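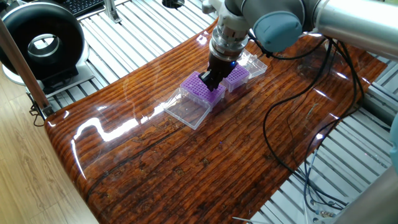

Home | Data | Cards | Notes | Contact

# Clovstead Racks: a data card

April, by Sirkka Tuominen, with additions by Olga Painemal

Clovstead Racks is a collection of robot arm recordings about one small shop-floor chore, putting purple racks into clear plastic boxes. It belongs to the Clovstead family of chore sets, which we started after a long and very friendly argument over whether machines can do ordinary tidying yet. Bình Đoàn said yes, given a good table and enough patience. Sevim Karakaya said to come back when one could put away her lab bench without being watched. We're still somewhere between the two of them, and this card tries to say where!

## What's in it

There are 2,000 recorded attempts, split into 20 folders by session. Each folder has the arm's joint positions, the gripper opening, video from the fixed cameras and a plain text file of notes typed by whoever was running the session. Please do read the notes (Jouko Toivonen's are the best, and he will tell you about every cable he had to move out of the way). Folder 3 has no notes at all, which is my fault.

The chore comes in two versions:

- **place**: take hold of a rack and set it into an open box base
- **reseat**: pick up a rack that is already in its box, lift it a little, and put it back down

We left lid closing out of this release. We tried it for most of a month and the labels were a mess, so it will wait until Olga has been through them again.

## Is the chore solved?

Not to Sevim's satisfaction, and I have come around to her side more than I expected. Watching a rack go neatly into its box is lovely, and on a good morning you can sit there with your coffee and believe the whole bench will be tidy by lunch. Then you move the boxes closer together and things get interesting. A person setting a rack down beside another one feels the edge with a fingertip and shifts over without thinking about it. The arm needs room for both fingers of the gripper, and where two boxes sit side by side there is very little room to be had.

Clear plastic is the other trouble. The walls of the box are thin and see-through, the table is varnished, and the overhead lights leave white streaks on it. Our first model, which we called Valtonen, was quite happy to treat a streak as the edge of a box. The second, Punosik, does better, but it still gets unsure when an open lid is lying on the table and the wood grain shows right through it. 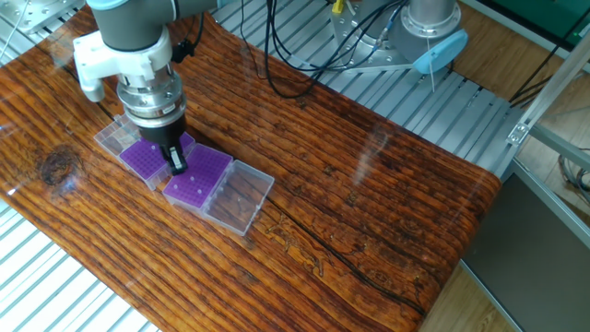 ## Labels

Every attempt is marked `seated`, `tilted`, `dropped` or `stopped`. We call a rack seated when it lies level in the box and the gripper has let go. Tilted means one side is riding up on the wall, even slightly. Stopped means the person at the desk ended the attempt, and the reason is in the notes if they remembered to write it down. Two of us labeled each attempt, and where we disagreed we kept both labels, so your loader will need to handle that.

## Before you train on it

The table, its wood grain and the purple of the racks hardly change from one session to the next. If your model learns that purple means rack, it will look very clever here and rather lost in your own kitchen or workshop. We would love to hear from anyone who tries it with other colors and duller tables. The Weltham branch of the loader lets you mix in your own recordings, and the folder layout it expects is written out in `layout.txt`.

Corrections to the labels are welcome at any time. Send the folder name and the attempt number, and Olga will take a look.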